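Home | Products | Stand Systems | Downloads | Dealer Login | Contact

Flilley Modular Exhibition Stand: Set-up Guide

Section 4. Counter and Display Wall

Read Section 3 (Floor and Levelling) before starting. The counter must be assembled on a finished floor. Two people are required for steps 3 to 6.

4.1 Counter frame

1. Lay out the Staditz uprights with the slotted face inward. Check that each locking cam is in the open position.

2. Fit the lower rails to the uprights. Turn each cam clockwise until it stops. Do not use a powered driver on the cams.

3. Raise the frame and fit the upper rails. Measure both diagonals. The two measurements must agree to within 2 mm.

4. Lower the counter top onto the locating pins and press down at each corner. Wipe the surface with a dry, lint-free cloth before removing the edge guards.
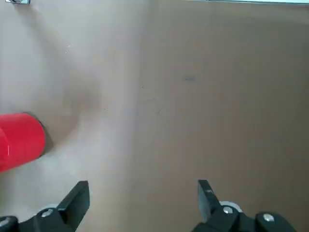
5. Fasten the counter top from below with the short screws supplied. Tighten by hand only.

CAUTION: Long screws from the wall kit will pierce the counter surface. Keep the two bags separate.

4.2 Hardware and tools

Small fittings for the wall are packed separately from the panels. Check the contents against the packing list (form 297) before the carrier leaves the hall. Shortages reported after build-up are charged at the standard parts rate.
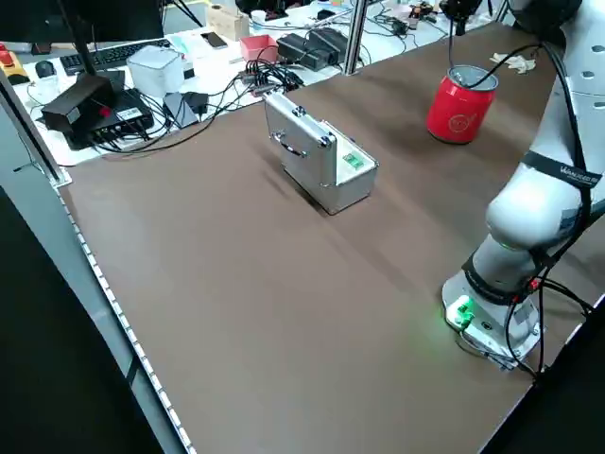
Fig. 4-2. Aluminum carrying case, closed.

4.3 Display wall

6. Hang the Zapata panels from left to right, starting at the aisle. Panel 11 is the return panel and is always fitted last.

7. Engage the upper hooks first, then swing the lower edge in until the magnets close.

8. Align the graphic seams. Small gaps can be taken up with the adjusting wheel behind each hook.
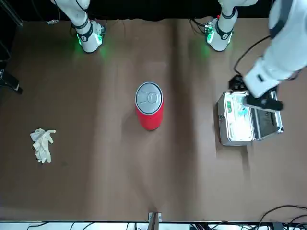

9. Connect the Brider lighting rail to the transformer. Route the lead behind the uprights and secure it with the clips provided. Switch on only when all panels are hung.

NOTE: Walls built before the May revision use the older rail, part no. 694. The two rails are not interchangeable. Check the colour of the end cap: grey for the older type, black for the current one.

10. Remove protective film from the panels once overhead work in the neighbouring stands is finished.

For dismantling, reverse the order above and refer to Section 6 for packing.

Revised 24/08/2025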